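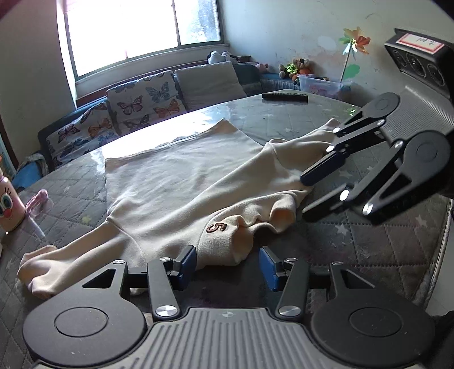
Cotton sweatshirt shrinks in length only

Posted 25 May 2024 in Laundry & Fabric Care

My cotton fleece sweatshirts come out of the dryer shorter but no narrower. Washer is a Rallora, spin set to 600. Is it the spin or the heat?

Visau67
Heat and tumbling. Knits are stretched lengthwise at the mill and relax when dried hot. Wash cold, pull the body to length while damp, dry flat. Spin speed has little effect.

Roreo
Mine did that too. I just buy a size up now.

joshi_226
Check the label for polyester. A blend shrinks less.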